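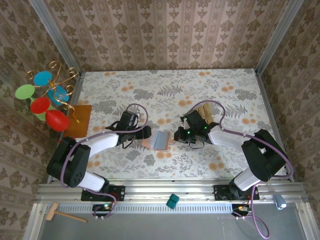

Xiaoqing Lei: You can't give a blanket speed figure for a bimanual cell and call it a standard. Which speed? Joint, tool tip, or closing speed between the two grippers?

tzanetos_cell
Closing speed. The draft says 40 mm/s once both grippers are over the shared area in the middle of the table. Outside that, the normal limit applies. See section 2 of the rule sheet, revised in July.

Xiaoqing Lei
Then section 2 should say so. It says "arm speed."

flement90
Agree on the wording, not on the number. At 40 a folding task drags and operators start overriding the limit. We logged 263 runs on the Era cell and the overrides were nearly all in the shared area. A limit people bypass is worse than a higher one they keep.

tzanetos_cell
Take the override away from the operator, then. Ours needs a second login.

flement90
That works with two people on shift. We have one.

Xiaoqing Yu
Separate point, cables. Both arms in the first post have the purple cable looped outside the links. The sheet has nothing on service loops. Ours at Futico reads: move each joint to both ends of its travel at low speed, watch the loop, fix it at the forearm and again at the base, repeat after any gripper change.

tzanetos_cell
Fair. I'd add that nothing hangs below the rail. The right one does.

flement90
Below the rail is fine if nobody walks there. Above the wrist is where it snags.

Xiaoqing Yu
Both, then. Also tools. There is a mallet on the floor panel under the rail. Our start checklist has a line for hand tools inside the cell, signed before power on.

tzanetos_cell
Adding cables and tools as new items. Section 2 will read "closing speed between grippers." The 40 stays until someone posts stopping distances.

flement90
Will post ours. I still expect it to support 90.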